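3.2 Collecting demonstrations at the washbasin

All bathroom demos were recorded by two operators, Ranasinghe and Tindall, over remote control. One operator per session, no switching mid-session. 192 demonstrations kept in total. Recording ran through March. Operators saw only what the robot sees, i.e. the head view plus a wrist view, no direct line of sight to the basin. We tried hand guiding first (moving the arm itself), dropped it: the operator's own arms kept blocking the head view.

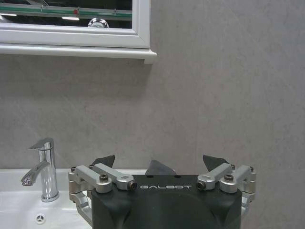
Wrist views are cheap to add but not free to learn from. In the Julau baseline they are simply stacked with the head view and the policy has to sort it out. We found it leaned on the wrist view too early, while the arm was still traveling. Part of the problem is shiny stuff. At the basin the wrist view can hold a chrome faucet, the glazed rim and the lower part of the mirror all together, each with its own highlights, and next to them a big stretch of plain gray wall which says very litle about where the arm is. So we mask the wrist view during travel and switch it on only for the last part of the reach. The switch point is marked by the operator with a foot pedal. Crude, but it works better than the learned switch in Mondal (see Section 5).

Tasks. Seven in the bathroom set, all short: pick up, put back, set upright, and so on. Cabinet tasks were the slow ones to teach. Shelf boards leave not much room above a bottle, and operators tended to stop and creep. Creeping is bad data. Pauses longer than 2000 ms were cut out before training, everything else left as is, including failed first grasps when the operator recovered.

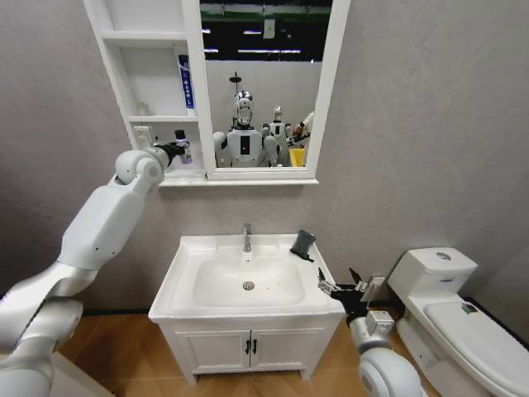 Figure 2. Head view, bathroom set. Left gripper holding a small bottle at the lower open shelf of the mirror cabinet; right gripper at the sink edge, next to a tipped cup.

Two-arm demos need a note. The Flutico controllers drive both arms at once, yet operators mostly moved one and parked the other. Where they parked it varied alot. Tindall parked low, Ranasinghe wherever the arm last was. The policy picked up both habits and mixed them, so for the Skindlow runs we fixed a parking pose and re-recorded the affected demos. Success rates before and after are in Section 4.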